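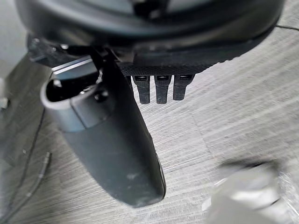 One visitor ahead of me in the line objected that a boss fight with no checkpoint belongs in 1988, and that if Steretti wanted people to learn the pattern it should let them start at the pattern. The staff member at the desk wrote this down and handed over the next build.

Steretti held its open studio in September, on the upper floor of a former print works in Sitthorpe. The company makes Flultska, a side-view action game in which the player climbs a flooded tower and fights one large creature per floor. There are 13 floors. The public build contained 6 of them, with the map and the inventory screen disabled.

Visitors were let in by time slot and went first to the play area. Each station ran the same build with a different input setting. Mine had the jump buffer turned off, and the effect was plain: a press made slightly before landing was dropped, and the character stood still on the ledge. At the next station the buffer was on and the same jump went through. The studio has not settled the default. The present plan is to ship with it on and to leave the switch in the options menu, below subtitles.

The second stop was the animation room. Creatures in Flultska are drawn by hand as separate parts and then posed on a skeleton. The eel on the third floor uses 649 parts, most of them scales, and it was the reason the team rewrote its draw order code. The old version sorted every part on every frame. The new one sorts only when a limb crosses another limb. On the office test machine this brought the fight back to full speed, though there was still a visible hitch when the eel enters from the left.

Sound is handled by Quartey, an outside firm that sent a demo and a short printed guide. Music is stored in layers that switch on at set points in a fight. The demo let visitors toggle the layers by hand. The percussion layer came in a beat late on two tries, and the guide lists this as a known fault.

The last room was testing. The studio logs every player death with its position, and a wall screen showed 4000 of them plotted over the second floor. Most sat in one cluster under the broken stair, where a hazard shares its color with the background. A revised version with a lighter hazard was running alongside -- I died there too, but to the creature.

On checkpoints, the answer given in the closing talk was that floors seven and up will have one before the creature, and the lower floors will not. Saves from the public build will not carry over. No release date was given. The build can be played at the studio until the end of the month, by booking only, and the stairs at the Sitthorpe entrance are the only way up.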